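5. Manipulación de prendas: normas de trabajo y buenas prácticas

Este capítulo se aplica a las células Urkov con pinza paralela y cámara de muñeca instaladas sobre encimera o mesa fija. Antes de empezar debe estar terminada la calibración del capítulo 4. Si la célula se ha trasladado, aunque sea dentro de la misma sala, hay que repetirla.

5.1 Antes de colocar la prenda

1. Compruebe que el pulsador de parada queda al alcance de la mano desde el puesto del operador. Púlselo, verifique que el brazo no admite órdenes y rearme.

2. Seleccione el perfil Textil en el menú Prinard. El perfil de piezas rígidas no limita la fuerza de cierre del mismo modo y no debe usarse con ropa.

3. Revise las puntas de la pinza con el dedo, con el brazo en parada. Una rebaba que apenas se nota al tacto engancha un forro fino en la primera pasada.

4. Limpie la superficie con un paño seco. No use productos que dejen película.

5. Vacíe los bolsillos de la prenda. Monedas, llaves y pañuelos de papel se retiran a mano y fuera de la zona de trabajo.

6. Anote en la hoja de turno el tipo de prenda y los herrajes que lleva: hebillas, remaches, botones, cremalleras.

PRECAUCIÓN: no introduzca las manos en la zona de trabajo con el brazo habilitado, ni siquiera para estirar una arruga. Pase primero a parada.

5.2 Prendas con herrajes

Los herrajes son la causa más frecuente de cierre incompleto. La pinza nota resistencia, interpreta que ya tiene la tela y empieza a subir con la prenda mal cogida. Siga este orden:

1. Localice en la vista de muñeca todas las piezas metálicas que estén al descubierto. Las que queden tapadas por un pliegue se marcan a partir de la hoja de turno.

2. Defina una zona de exclusión alrededor de cada una. El margen de fábrica es de 12 mm y puede ampliarse, pero no reducirse.

3. Elija el punto de agarre sobre tela de una o dos capas. Evite la cintura junto a la hebilla, las trabillas y las esquinas de los bolsillos traseros, donde el grosor cambia en muy poco espacio.

4. Si la prenda lleva cinturón puesto, decida antes de empezar si se retira. Con el cinturón puesto, el peso se reparte de forma desigual y la prenda gira al levantarla.

5. Baje la pinza abierta hasta la altura de aproximación y deténgala. Confirme la posición en pantalla antes de autorizar el contacto.

Los vaqueros morados con hebilla plateada reúnen varias de estas dificultades: el forro rosa claro asoma entre los pliegues y un botón oscuro queda medio escondido donde ese forro se junta con la tela vaquera. En un caso así conviene marcar el botón como zona de exclusión completa, con independencia de la parte que alcance a detectar la cámara.

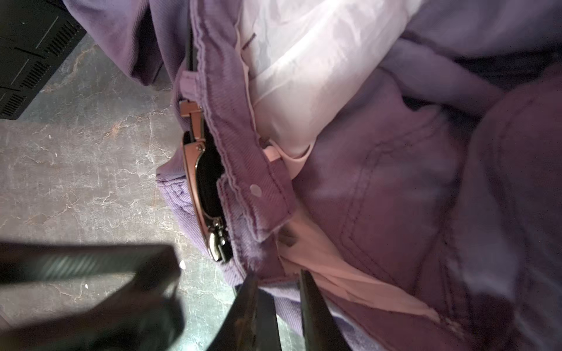 Siiri Turunen objeta que ampliar las exclusiones tiene un coste: en prendas pequeñas apenas queda tela donde agarrar, y el operador acaba desactivándolas una a una. Prefiere que se mantenga el margen de fábrica y se recoloque la prenda a mano cuando no haya sitio. Las dos formas de trabajar son admisibles. Desactivar una exclusión para salir del paso no lo es, y el sistema guarda el aviso 1610 cada vez que ocurre.

NOTA: el aviso 1610 no detiene el ciclo. Debe revisarse al final del turno y firmarse.

5.3 Forros y telas finas

Un forro suelto se comporta de otra manera que la tela exterior. Se desliza, se pega a las puntas y a veces sube solo, dejando el resto de la prenda en la mesa.

1. Fije la fuerza de cierre al 40 % como valor de partida.

2. Haga un levantamiento de prueba de poca altura y mantenga la posición unos segundos.

3. Si el forro se separa de la tela exterior, baje, abra y busque otro punto. No aumente la fuerza con la prenda en el aire.

4. Si se desliza sin separarse, baje a la mesa y suba la fuerza en pasos pequeños, repitiendo la prueba tras cada cambio.

5. Cuando encuentre un valor estable, guárdelo con el nombre de la prenda y no sobre el perfil general.

PRECAUCIÓN: un tirón lateral con el forro atrapado puede abrir la costura. Los desplazamientos horizontales se hacen siempre con la prenda levantada del todo o con la pinza abierta.

5.4 Superficie, luz y objetos cercanos

Las encimeras jaspeadas o con vetas son aceptables. Con telas claras pueden confundir la detección de bordes; en ese caso, coloque debajo un tapete liso Cantero y repita el ajuste de fondo.

El metal pulido da reflejos que saturan una parte de la imagen. Oriente la lámpara hasta que desaparezca el brillo o gire la prenda. No baje la exposición para corregirlo, porque se pierde el detalle en los pliegues oscuros, que es justo donde suelen quedar los botones.

Los equipos electrónicos que compartan encimera con la prenda deben figurar en el mapa de obstáculos, con su altura real. Deje libres las rejillas de ventilación: una pernera o una manga que caiga encima las tapa por completo. Si el equipo se mueve, aunque sea poco, se actualiza el mapa antes del siguiente ciclo.

La sombra de la propia pinza cae sobre la zona de trabajo en casi todas las posiciones bajas. Es normal y no requiere ajuste, salvo que el indicador de contraste pase a ámbar.

5.5 Parada y enganches

Si la tela queda enganchada en la pinza:

1. Pulse parada. No ordene la apertura todavía.

2. Sujete la prenda por debajo para quitarle peso.

3. Active el modo de guiado manual y acerque el brazo a la mesa.

4. Abra la pinza al mínimo de velocidad y retire la tela en el sentido del tejido, sin tirar.

5. Revise las puntas antes de reanudar. Si hay hilos, retírelos con pinzas de plástico.

6. Registre el enganche en la hoja de turno, con el punto de agarre y la fuerza que estaba en uso.

Tras dos enganches seguidos en la misma prenda, esta se aparta y se termina a mano.

5.6 Mantenimiento de las puntas

Las almohadillas Gralen se cambian a los 4000 cierres o antes si el relieve se ha alisado. Se sustituyen siempre por parejas. El contador se pone a cero desde el menú de servicio, con la clave del responsable de la célula.

No pegue cinta, goma ni tela sobre las almohadillas para mejorar el agarre – cambia la geometría de cierre y deja sin efecto los límites del perfil Textil.

La hoja de turno se conserva junto a la célula. Revisión de este capítulo: febrero, I-hsuan Fung. Para los códigos de aviso restantes, consulte el anexo B.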